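Home | Courses | Handouts | Staff

We use cookies to remember your settings. Accept / Decline

Handout 7: How a tree keeps its years

In January we spoke about how wood grows. Please read your notes again before the next lecture. A tree makes new wood under the bark, and in a cool climate the early wood of each year is lighter than the late wood.

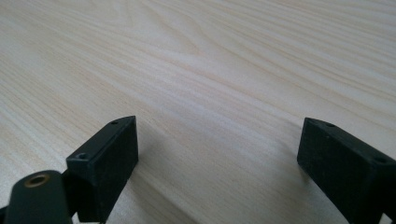
The ring is therefore a record of one season. A narrow ring often means a dry summer, but it can also mean insects or too much shade. In the Drevach forest plot we cored 20 trees, and the oldest had almost 240 rings.

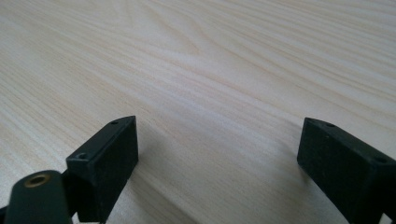
Sawing changes what we see of the rings. Cut across the trunk, they are circles. Cut along it, away from the centre, they become long lines, and sometimes these lines bend and meet in an arch, as on the pale tabletop. You cannot count years well from such a surface.

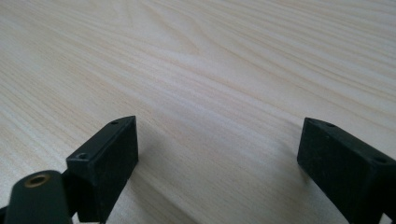 Photo: E. Kontogiannis

For the exercise, compare the two Gidlow cores and write down where the narrow rings agree. Bring a pencil and a ruler.

Contact: Evanthia Kontogiannis, room 1189 | © Course notes, 10/31/20 | Back to top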